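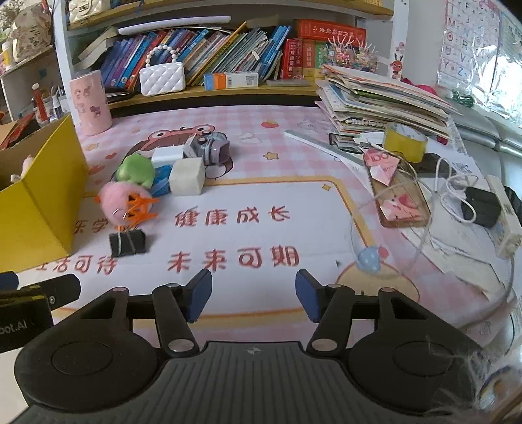

Study Desk Tidying, Branholm: Progress Report to the Clenero Fund

Reporting period: to the end of December

1. Scope

The grant covers sorting and storage for children's study desks in family homes. Work in the period was limited to desks and the shelves directly behind them. Wardrobes and toy chests fall under the Lahlou contract and are not reported here.

2. Work to date

Sorting has been carried out at 43 desks. The item register stands at 3,146 entries, of which 1,156 have been assigned a fixed place. The remainder are held as "on desk, unassigned" until the household confirms what is to be kept.

3. Findings

Books and pens give little trouble. On the desk with the pink-and-white checked mat, the books stand in a row on the wooden shelf and the pink pen holder is at the left. The papers and workbooks are in one tall stack at the back right. Most of the unassigned entries come from the mat itself: soft toys, a toy robot, a binder clip, a ruler, a roll of yellow tape.

Cables are recorded separately. The white cable on the same desk is tangled and lies near a black power adapter and a power strip. This is entered as a category 2 fault, to be cleared before small items are moved.

Folded paper and handmade objects are not to be discarded or flattened. The banknote origami on the phone is registered under this rule.

4. Variance

Shallow trays from Musano were delivered in the wrong depth and have been returned. Open boxes already in the home are being used in the meantime.

5. Next period

Cable clips to be fitted at all desks with a category 2 entry. Workbook stacks to be split by subject. Replacement trays to be checked against the shelf measurements on delivery.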